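Speaker notes – Moisture readings in finished walls
Session 3, Wednesday, 90 minutes with questions

Slide 1. Start with the meter. Pin meters measure electrical resistance between two points. The scale is calibrated for softwood, so on plaster or brick the number is relative only. Say this twice. Half the room will have written down a plaster reading as a percentage.

Slide 2. Mixed finishes. Stone facing, brick and cabinetry in one room each need a separate baseline. Take the baseline from a dry area of the same material, at the same height.
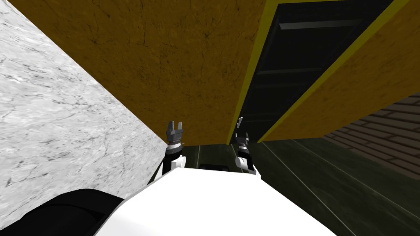 One attendee at the Nitcombe session objected that a dry baseline is hard to find in a house that has been damp for years, and asked whether a reading from the floor above would do. Answer: yes, if the construction is the same, and if the report says where it was taken.

Slide 3. The Nitcombe survey. 49 points logged, 11 above baseline. All 11 were on one outside wall, below sill height. Show the grid before naming the cause. Let them guess rising damp. The fault was a blocked downspout.

Slide 4. Surface cracks. Fine cracking in a plaster coat is usually shrinkage and says little about moisture. Tap for hollow areas, then meter. Openings get extra points: both jambs and the head.

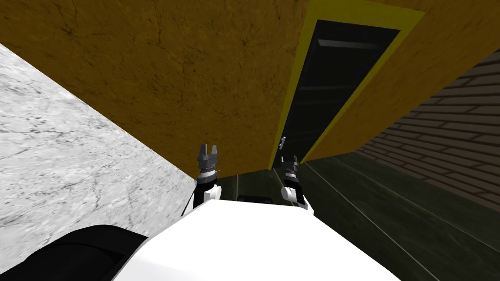

Slide 4: Orange plaster wall with fine crack-like veins, yellow door frame.

Slide 5. Salts. Hygroscopic salts raise conductivity and give high readings in a wall that is close to dry. If the pin reading is high and the deep probe is low, suspect salts. Take a drilled sample and weigh it before and after drying. Lab sheet 3102 is in the handout – do not read it aloud.

Slide 6. Access. Readings behind fixed cabinets are the ones most often skipped. Long probes help, but the pins must sit square to the surface with steady pressure.

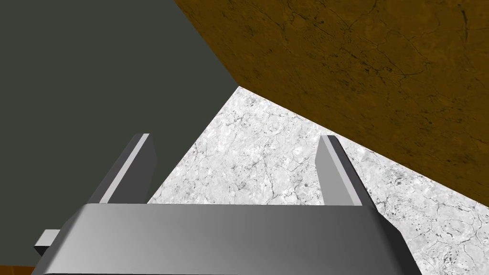

A light or angled contact reads low, and the error is easy to miss on a single pass. Take three readings per point and log the middle one. The Bollska form has one box per point; use the margin for the other two.

Slide 7. Repeat visits. Same meter, same points, heating in the same state. The May readings at Jusier were taken with the heating off and cannot be compared with the earlier set.

Questions. Expect one on thermal cameras. They show temperature, so confirm with a meter. Handouts are by the door.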